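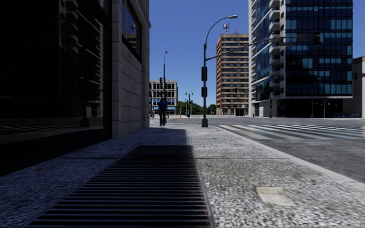 Sidewalk Repairs: Questions and Answers

Who pays for the sidewalk in front of my property?
In Ostlow, the owner of the lot pays for repairs up to the curb. The city pays for corners and curb ramps.

Do I need a permit?
Yes, for any job over 100 square feet. The fee is $125. Smaller patches need no permit but must match the grade on both sides.

Is there help with the cost?
Owners who live in the building can apply for a grant of up to $2000. Applications open in August. Rental and business lots do not qualify.

What if a utility company dug up the pavement?
The company has to restore it. Call Skanatel for phone and cable cuts, and Stollura for gas. If the work is not done after 30 days, send us the address.

Who looks after grates and vault covers?
Whoever owns the space underneath. Report a loose one to the street desk by phone.

Can I use my own contractor?
Yes, if the contractor is licensed and bonded. We do not recommend firms.

Last updated February 3, 2018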